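首页 / 工作台与桌面 / 实木工作台

Hanach 实木工作台 1524 款(双抽屉)

有货,可选左装或右装台钳孔位
店家:Arain 木工与修理用品
文字:Razia Minhas

先说我自己的情况吧,我在店里管工作台这一块,家里车库放的也是这张,用的就是店里卖的版本,没有什么特供。我前面用过一张铁架配密度板的,一张从旧学校收来的课桌,还有一块门板架在两个木马上(那块门板陪了我好多年,说真的它挺好用,就是推刨子的时候会跟着人走)。所以下面写的东西有一半是产品说明,有一半是我自己唠叨,赶时间的朋友直接拉到最后看规格就行。

台面

台面是榉木拼板,长1524毫米。为什么是这么个有零头的数?因为它就是五英尺,厂里最早的图纸是英制的,后来换算过来也没改。我一开始觉得这个长度有点尴尬,比常见的一米二长一截,比一米八又短一截,搬回家才发现正好能塞进车库的窗户和热水器之间,旁边还能竖着靠一把梯子。你家的空位肯定跟我家不一样,下单前拿卷尺量一下,量的时候别忘了踢脚线,我就是忘了踢脚线的人!

表面出厂只上了一道薄油,摸起来是木头的感觉,没有那层亮亮的漆壳。我喜欢这样。漆面的台子第一次被凿子磕一下会心疼很久,油面的磕了就磕了,砂纸蹭两下再抹点油,过几天自己也找不着。缺点是它吃颜色,咖啡杯底、胶水、机油,都会留印子。我那张左前角有一圈很标准的红茶印,已经放弃治疗了。

拼板的胶缝我专门看过好几张,平,指甲刮过去没有台阶。木色深浅会有差别,有的偏粉,有的偏黄,还有的会带几条深色的细纹,这些都算正常,不在退换范围里。如果你对颜色特别在意,下单时在备注里写一句"偏浅"或者"偏深",仓库的同事会尽量挑,只能说尽量。

台腿和横撑

腿是方料,前后用横撑连起来,左右再加一根长撑,全部走通孔螺栓。装好以后我整个人坐上去晃过,也站上去换过灯泡(说明书不建议这么干,我也不建议你这么干)。厂家给的静载数字是最多1000斤,平铺着放。注意是平铺,不是说你可以把一台发动机用一个角顶在台面边上。我没那么重的东西可试,最重的一次是朋友来借地方修摩托车,半台车都在上面,台子没有出声。

地面不平的话,四只脚底下都有可调的脚垫,拧一拧就行。我家车库地面往门口斜,靠门那边的两个脚垫基本拧到了头,勉强够。要是你家地面斜得更厉害,垫一块硬木片比硬拧脚垫靠谱。

关于高度,问的人最多。台面高度固定,不能升降。推刨子的人喜欢低一点,做小件、焊线、刻东西的人喜欢高一点,这个高度偏中间,两边都能将就。我个子不高,做细活的时候坐一把吧台凳,刨木头的时候站着,挺舒服。我同事 Naveed Shaikh 个子高,他给自己那张在脚下加了一圈方木,加完跟我说早该这么弄。需要加高的话,用同样宽度的硬木,别用砖,砖会滑。

抽屉

抽屉有两个,都在正面,一左一右。左边浅一些,放铅笔、角尺、划线刀;右边深一些,能放下一把小号的手电钻,但带着长钻头就关不上了,得先把钻头卸下来。滑轨是木轨,没有滚珠,刚装好的时候会有点涩,在轨上擦一点蜡就顺了,普通白蜡烛就可以。

我知道有人会嫌木轨。我也犹豫过,还专门问过厂家能不能换成金属的,答复是会占掉抽屉两侧的宽度,就没做。用下来我觉得还行,夏天潮的时候右边那个会紧一点,得抬一下再拉。这事儿我写在这里,免得你到时候写信来问是不是坏了。

抽屉里没有分隔。我自己用的是装鸡蛋的纸托,剪成小块,一格放一种螺丝,丑是丑了点,可是找起来快得很。也有客人拿餐具托盘来放,尺寸差一点点,要锯掉一条边。

谁在用,怎么用

买这张台子的人比我想象的杂。我原以为都是做木工的,结果翻一翻留言,有修鞋的,有装裱的,有做鱼钩的,还有一位 Constanza Retamal 是教孩子做版画的,一口气买了两张拼在一起,中间的缝用一条毛毡盖住。她写信来问能不能把抽屉装在背面,可以的,前后横撑的孔位一样,装的时候反过来就好,就是台钳的位置也会跟着换边,要先想好。

还有相当一部分人根本不做大件,就是在上面修家里的零碎。台灯开关松了,眼镜腿掉了,遥控器按键不灵,孩子的玩具不出声了。这类活儿对台子的要求跟刨木头完全不一样,它不需要多结实,它需要光线好、台面干净,掉了螺丝能找着。我自己的做法是在台面中间铺一块浅色的旧毛巾,小零件掉上去不弹,颜色浅也看得清。
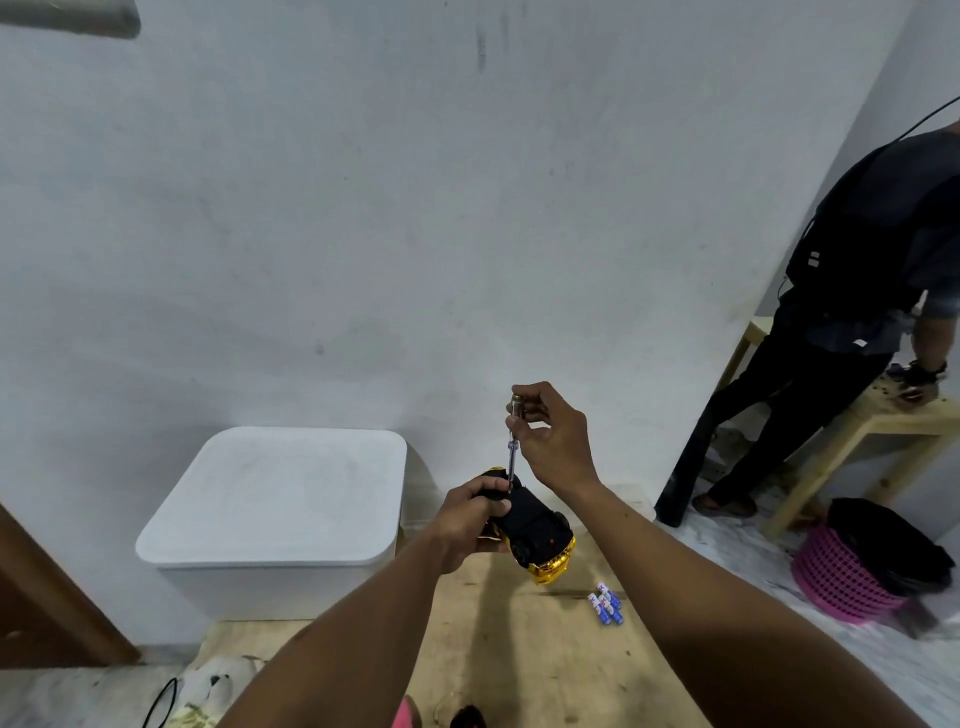

小螺丝刀对准玩具车底部的螺丝,黑车身配金色饰边。

说到小螺丝,顺便推荐一下我的笨办法:拆下来的螺丝按原来的位置,扎在一张硬纸板上,纸板上画个大概的轮廓。长短不一样的螺丝装错了孔,轻则盖不严,重则把塑料柱顶裂。我顶裂过,是我妈的收音机,到现在那个角还是用胶粘着的。

另外做这类活的时候,胳膊肘最好能搁在台面上。榉木台面的前沿倒了个小圆角,肘子压久了不硌,这个细节我给厂家点赞。我以前那张铁架子的,前沿包的是铁皮,冬天穿短袖根本不敢靠。

台钳和配件

台钳不含在台子里,要另外买。孔位按 Zirnix 的木工台钳打好了,左装或者右装下单时选一个,惯用右手的一般装左边,惯用左手的装右边。选错了也不是世界末日,自己重新打孔就行,就是旧孔会空在那里,可以塞一根圆木棒堵上再锯平。

别的牌子的台钳也能装,只是孔距多半对不上。Rukhsana Kiani 给我们发过她装老式铸铁钳的过程,她在台面底下垫了一块厚胶合板,把力分散开,我觉得这个办法很聪明,尤其是那种分量特别足的老钳子。想看的话给店里写信,我转给你。

台面上的限位孔(就是插木挡块的那一排)是圆孔,沿着前沿打了一排。随台子送两个木挡块,够日常用。想多要几个,拿圆木棒自己截也行,稍微砂细一点,插进去能靠摩擦卡住最理想。太紧了千万别用锤子硬敲,拔的时候你会后悔。

保养油我用的是 Trokix 的台面油,味道不大,干得慢。慢的意思是晚上抹,第二天早上还有点黏,要再等等。别的木器油也可以,亚麻籽油也可以,就是擦过油的布一定要摊开晾干,或者泡在水里再扔,不要揉成一团丢在角落,那玩意儿自己会发热起火。这条我每次都啰嗦,还会继续啰嗦。

到货和组装

纸箱有点长,走楼梯转弯的时候要两个人。台面单独一箱,腿和抽屉一箱,五金在抽屉里用袋子装着,别连袋子一起当垃圾扔了(有过,真的有过)。

组装需要的扳手随箱有一把,能用,但是很短,拧到最后手会疼。家里有棘轮扳手的话拿出来用,会快很多。顺序大概是先把左右两个腿架拼起来,再装长撑,这时候所有螺栓都只拧到七八分,等台面扣上去、位置对正了再一起拧紧。如果一开始就全拧死,台面的孔多半对不上,然后你会怀疑厂家打错孔,然后给我写信。我不介意收信,就是先松一下试试嘛。

台面底下的固定孔有几个是长条形的,那是故意的。木头随着季节会胀会缩,螺丝要在长条孔里能走一点,所以这几颗拧到贴紧就好,别使蛮力。四月我们这边开始返潮,我那张的宽度摸着都能感觉出变化,到了冬天供暖又缩回去。

装好以后过一阵子把所有螺栓再紧一遍。木头被压实了,螺栓会松一点,紧完这一遍基本就安稳了。

大家常来信问的几件事

能不能放户外?不建议。有顶棚的阳台勉强可以,雨能飘到的地方就算了。榉木怕反复干湿,会翘。真想放院子里的话,我们有铁架的款,样子没这么好看,可是不怕雨。

台面能不能翻过来用?能。底面也刨平了,只是没上油,而且有固定孔。我认识一位用了很久之后翻面的,说像换了张新台子。限位孔是通的,翻过来照样用。

能不能定做别的长度?目前不行,就这一个长度。我催过,没用。Harpreet Dufour 是我们这边负责跟厂里对接的,他的回信永远是"记下了"。想要短的可以自己锯,榉木不难锯,注意避开螺栓孔,锯完的端面要补油,端面吸油特别厉害,多抹几遍。

味道大不大?刚开箱有一点木头和油的味儿,开着窗放几天就淡了。我自己蛮喜欢那个味道,家里人不喜欢。

可以当餐桌或者书桌吗?可以,真有人这么干。抽屉会顶到大腿,坐之前把两个抽屉都拆掉比较舒服。限位孔会漏面包屑。

带轮子吗?不带。装轮子的话请买能锁死的那种,而且要把轮子锁了之后台体还能落到脚垫上,不然推刨子的时候会跑,跟我当年那块门板一样。

保修和退换

结构件保修两年,包括腿、撑、螺栓和台面开胶。磕碰、染色、自己打的孔、自己锯的边不在里面。季节性的细小裂纹,只要没有贯穿,属于木头的正常脾气,灌一点木蜡就看不出来。裂得大了拍张照片发过来,我们看了再说,该换就换。

退货的话,没组装过的可以退,运费得你自己出一程。组装过的我们要看情况。长箱子请留着,别的箱子真的不好包,有位客人用窗帘包回来的,台面倒是没事,快递员的表情就不知道了。

规格

品名:Hanach 实木工作台,双抽屉
台面长度:1524毫米
台面材质:榉木拼板,薄油面
承重:静载平铺最多1000斤
抽屉:正面左右各一,木滑轨
台钳:不含,孔位适配 Zirnix 木工台钳,左右可选
随箱:组装扳手、螺栓五金、木挡块、可调脚垫、说明书
组装:需自行组装,抬台面时请找人帮忙
保修:结构件两年

经常一起买的

Zirnix 木工台钳
Trokix 台面油
榉木圆棒(可截作限位木挡块)
白色羊毛毡,按长度裁

有问题给店里写信,写明是工作台的事,会转到我这里。下午四点以后我多半在仓库,回得慢一点。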